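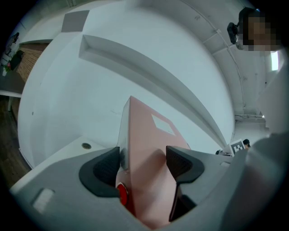

Trutumstead, May

Hi all,

Replying on the list and not privately, as two other groups asked me nearly the same thing. The earlier message is quoted below, with my answers after each part.

Print this message | E-mail this message

> We read your note on the box grasping results and are trying to
> repeat them at Trakadstead. We get good policies on soft items
> but tall boxes go wrong. The fingers close, the box tips, and
> the arm lifts it at an angle. Did you filter your hand-held
> demonstrations in some way before training? The note doesn't say.

Yes, we filtered, and the note should have said so. We started with 1762 demonstrations from the hand-held gripper, all on upright boxes. We dropped 404 of them. Most of those were cases where the pose track jumped by more than our limit between two steps. The rest were clips where the fingers never reached a steady width before the lift.

What we did not do is filter on tilt. We tried it in the first round and the policy got worse. With only straight lifts in the set, the arm had no data on what to do once a box had started to lean, so it just kept lifting. When we put the tilted lifts back, it learned to bring the box upright again partway through. I would look at that before anything else. If your people were told to redo any lift that came out crooked, you may be missing the same thing.

> Also, how do you set the finger width target? We use the measured
> width at each step and it seems noisy once contact is made.

It is noisy. The pads are soft and they bend around whatever is between them, so the jaws keep moving in a little after contact. On a stiff box the measured width and the real width of the box are not the same number, and the difference depends on how hard the person squeezed.

We now use two signals. Before contact the target is the measured width, as you do it. After contact we hold the target at the smallest width seen in the next half second and keep it there until release.
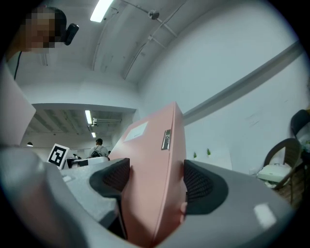

We mark contact by the point where the closing speed drops below a set value. It is a crude rule but it agreed with hand labels on 374 of the clips we checked, and the misses were mostly early by a step or two. Being early did no harm that we could measure. Being late did, as the policy then learned to close slowly and the box slid down between the pads.

Ng (our training code, for those who joined the list this year) has had this as an option since the spring release. Set the width mode to "hold" in the config. The default is still "raw," so if you never touched it you are on the old behavior.

> Last question. How much does the marker card matter? We have one
> in the room but it is out of view a good part of the time.

It matters for the start of each session and much less after that. We use the marker to fix the room frame once, and the tracking carries on from there. If you lose the card for a whole demonstration that is fine. If you never saw it well at the start of the session, the heights come out wrong, and a tall box will show that sooner than a short one will. A mug can be grasped a little high or low and nothing happens. A tall box held well above or below its middle will swing.

So check your heights. Take any ten clips, look at the gripper height at the moment of contact, and compare with a tape measure. Ours were off in one early session and we threw the whole session out.

> Thanks, and please share the training settings if you can.

Settings are in the Dratirlow folder on the shared drive, in the file for the box task. We trained for more than 4000 steps past the point where the loss went flat, and those extra steps helped on the real arm even though the curves showed nothing. I don't have a good account of why. If anyone has run the same comparison on their own data I would like to see it, whichever way it came out.

One thing still open — we have only tested boxes with flat, plain sides. Anything with a latch or a raised edge under one pad is untested on the arm, and I would not assume the contact rule holds there. We plan to run that next, and I will post the numbers to this list.

Print this message | E-mail this message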